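Side table

A side table is a small table placed beside a larger piece of furniture, most often a chair, a sofa or a bed. It holds objects that a seated or resting person may want within reach, such as a drink, a lamp, a book or a framed photograph. The names end table, lamp table and occasional table are used for closely related pieces, and the boundaries between them are not fixed.

Height and proportion

The top of a side table is usually level with the arm of the seat it serves, or slightly below it. Many makers work to a height between 50 and 60 centimeters. Tables meant for use beside a bed are matched to the top of the mattress.

Form

Round tops are common in narrow rooms, where corners would obstruct passage. Square and rectangular tops give more usable surface against a wall. Support may come from three or four legs, from a central column or from a C-shaped frame that slides under the seat. Some designs add a drawer or a lower shelf - a feature borrowed from the nightstand.

Materials

Solid wood and veneered board are the traditional choices. Glass is used for whole tops and for panels let into a wooden rim. Metal and stone are found mainly in pedestal models. The Trostonik workshop, known for turned beech columns, listed more than 20 patterns in its last printed catalog and offered most of them with a choice of top.

Nesting tables

A nesting set consists of two or more side tables of decreasing size that store one beneath another. The smallest is often too low for regular use beside a sofa and tends to serve as a plant stand.

Care

Wooden tops are protected with coasters and wiped along the grain. Glass panels should be lifted out before the frame is moved, and the felt pads beneath them replaced when worn.
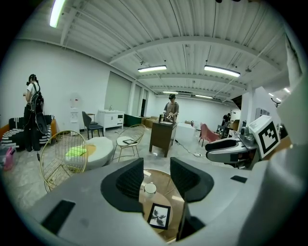
Nele Martens objected that the article treats the lamp table as a mere synonym, although in older trade lists it was a separate class, taller and with a smaller top, and asked that it be given its own section.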